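[list] Re: Re: small bathroom, big tile, and the "grout-free" claims
From: Nesrin Gezer
To: Urkmont Old House mailing list 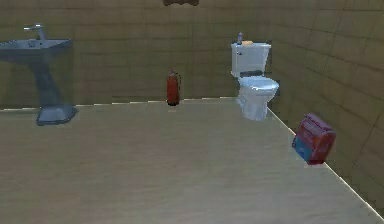 Olive-brown tile on two walls, pale floor, white toilet in the corner.

Orhun, I read your message twice and then went and measured my own bathroom again, so I'm answering in pieces. Your original is quoted as I go. I've trimmed the part about the parking.

Orhun Kozan wrote:
> We have finally picked a contractor for the downstairs bathroom. He wants
> to use large-format tile on all the walls, floor to ceiling, and he says
> with tile that size there is so little grout that we will basically never
> have to clean it. He also says large tile makes a small room look bigger.
> Has anyone here done this in one of the old houses? Any regrets?

Start with the cleaning claim, which I don't believe. I've had large tile on two walls for six winters. There is less grout, yes. The grout that is left gets exactly as dirty as any other grout, and the faces of the tile show soap film better than small tile does because there is more flat surface for the light to slide across. I wipe mine down every week. My mother had four-inch tile in the same house and she wiped hers down every week. I would put the saving at a few minutes and a little less swearing in the corners.

If he told you "basically never," ask him when he last cleaned a bathroom. I'd ask it politely. He is going to be in your house for a month.

> He showed us some pictures on his tablet and it did look great.

It always looks great on the tablet. Those are made on a computer, with walls that are square and a floor that is level and no radiator pipe coming up through it. Your house was built by the same people who built mine, and I can tell you that the back wall of my bathroom leans out at the top by the thickness of my thumb. Small tile forgives that. You fudge it a hair at each joint and no one ever sees. Big tile doesn't bend, so one edge sticks out past its neighbor, and once you've noticed it you will notice it every morning with your toothbrush in your mouth.

So the first question for your man is what he plans to do to the walls before any tile goes up. The right answer takes a while and sounds expensive. He should be talking about taking the old plaster off or at least checking it with a long straightedge, about shimming or skimming, about a new backer board. If his answer is that he'll "take it up with the thinset," get another quote. Thick blobs of thinset behind a heavy tile is how Güven ended up with one on his bathmat, and he can tell that story himself.

> As for making the room look bigger, my wife is convinced and I am
> about half convinced.

I'm not convinced at all. I have heard this from every salesperson at Ekinci, and from my sister, and it gets repeated in the magazines as though somebody had gone and tested it. Fewer lines makes it look bigger. Then you turn the page and they tell you that lots of vertical lines makes it look taller. Light colors open it up, except when dark colors "blur the edges" and open it up too. I can't find anything that doesn't make a room look bigger, apparently, if it's in stock.

What I can tell you is that my bathroom was small before and it's small now. You still have to step sideways to shut the door. What did help was moving the towel bar off the wall next to the door, where it caught your elbow, and swapping the light for one that isn't behind your head when you stand at the mirror. The two of those together cost less than one box of the tile.

> He's suggesting a gray or a brown-green. We had always assumed white.

No strong feelings. Darker tile hides rust marks and shows lime. White does the opposite. We have hard water up at this end of Urkmont, so I would hold a sample under your own kitchen faucet every day for a week, let it dry, and see what you get. I did this with three samples and changed my mind. The store will lend you one if you look like you're going to buy.

Do match the grout to the tile or go a little darker. Light grout next to the toilet is a mistake that only gets made once per household.

> He also wants to put in something called Hestodent on the grout,
> which is a sealer, for an extra 500. Says it lasts the life of the tile.

This is the bit that made me sit down and write. 500 for sealing one small bathroom! Ask to see the can. I couldn't find anybody on this list who has used Hestodent for more than a year, and I did ask. Tülin Dursun had it put on in her upstairs bath and she says it beaded up beautifully in the first month and then it was just grout. She isn't angry about it. She paid much less than you are being asked to pay, mind you, and she put it on herself with a foam brush on a Wednesday afternoon while the baby slept.

"The life of the tile" is one of those phrases. I asked Jusine, who make the sealer I use, how long theirs was supposed to last, and the woman on the phone said it depended on the cleaning products, the traffic and the humidity, and that I should test it by dripping water on it. I liked her for that. If it soaks in, it's time to do it again. If your man is mixing an epoxy grout then it doesn't need a sealer in the first place, and you should ask which one he is using before you agree to pay extra for protecting it.

> The total comes to a bit over what we planned. He wants 2000 up front
> for materials and the rest in two parts.

I don't know your total and don't need to. A deposit for materials is normal enough. What I would want is the order slip with your name and your address on it, so the tile belongs to you if he gets a better job across the river and stops answering the phone. Faraji Mutiso asked for this on his kitchen and the contractor was offended for about a day and then brought the slip. An offended contractor is fine. One who can't produce a slip is a different thing.

Tie the last part of the money to something you can look at. "When finished" is no good, everyone has their own idea of finished. Mine said: all tile up, all grout in and cleaned off, toilet reset and not rocking, baseboard caulked, door rehung so it clears the new floor. He had forgotten about the door. New tile over new backer raises everything, and the door had been scraping the old floor already.

That reminds me, what is happening with the toilet? You didn't mention it. If the floor comes up by any amount, the flange has to come up with it. I've seen this handled with two wax rings stacked on top of each other and I have also seen the ceiling underneath, later. You're on the ground floor so you won't have a ceiling to look at, but you do have joists, and those joists are old and have been through enough.

> Last thing, he says he can do the whole job without opening the
> wall behind the toilet, which saves us roughly 800.

Hm. Maybe. How old is the supply line back there? If it's been replaced since the house was built and you know it has, then fine, keep the 800. If you don't know, I would open it. You're about to cover that wall with the largest, heaviest, most annoying thing to remove that you can buy, and the pipe behind it won't care what it cost. In our row the original lines were galvanized and every one I've seen come out was half closed up with rust. Mine came out in January with the water off for two days and I'd still do it again before tiling.

At the least, have him put in an access panel from the closet side. I believe your layout is the mirror of mine, in which case the closet backs right onto it. It's an hour of work and a square of painted plywood behind your coats.

You asked about regrets. I have one, and it's that I tiled all the way up to the ceiling on the leaning wall. The ceiling isn't level either, so the top row is a full cut at one end and a good deal skinnier at the other. A tapered row like that looks like something is sliding off. If I'd stopped at shoulder height and painted above it, I'd have saved on tile and had a straight line to look at. Floor to ceiling is another thing that looks lovely on the tablet.

Also, buy extra. They will tell you ten percent. With big tile and crooked walls I went through more than that, and when I went back to Ekinci for one more box the new batch was a different shade. I have that box in the cellar. If anyone on the list wants nine pieces of slightly wrong brown tile, come and get them, they weigh a ton.

I don't want to put you off. It may be that your man is good and just talks like a brochure, a lot of them do. Ask him the straightedge question and the flange question and see how long he takes to answer. And get one more price, even if you don't use it. The fellow who did Tülin's floor is slow but he returns calls. She has his number and says she doesn't mind being asked.

You're welcome to come by and look at mine, the leaning wall included. Any evening after six except when choir is on. Bring the long level if you have one, mine is only 60 centimeters and it lies to me.

Nesrin

P.S. to Güven – I still have your tile nippers. They're on the porch.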